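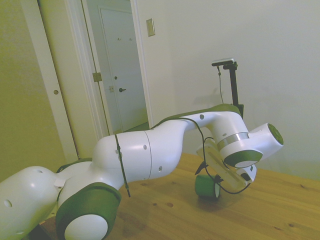 Mug station, 29/08/2026

Good morning's work! Orlando Bedoya came in with the new grasp settings from Losance and we gave the whole session to the arm. The plan for Skutham is still that it handles the mugs on the returns table, and whoever is on shift gets to stay at the inspection bench the whole time. Right now that person walks back and forth all day, and by the end their checks get sloppy (mine do, anyway).

Set the run to 50 picks. Lost seven, nearly all on the approach, when the fingers came down too far along the body. Orlando shortened the last move and I slowed the close a bit, and after that it was a pleasure to listen to, no clanking at all.

Talked with the packing crew over lunch. They like the idea more than I expected! Two of them want to learn to teach positions themselves, and I'd love that, I don't want to be the only one here who can fix a bad pick. One worry came up that I had no answer for: who signs the chip log when the arm did the handling? Asked Vidal to put it on the Gudstead call.

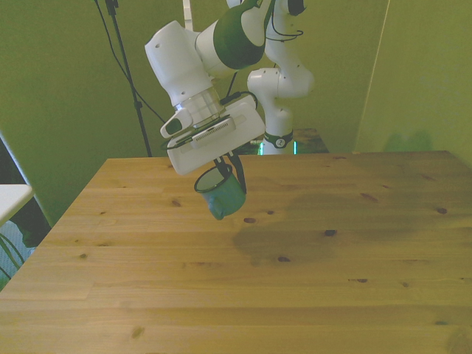 Enamel mug in the gripper, just clear of the table.

Next: rerun with the slower close, then try the taller mugs. Save today's settings as 31 before touching anything.

857 views · 7 comments · Share

We use cookies to remember your settings. Accept | Manage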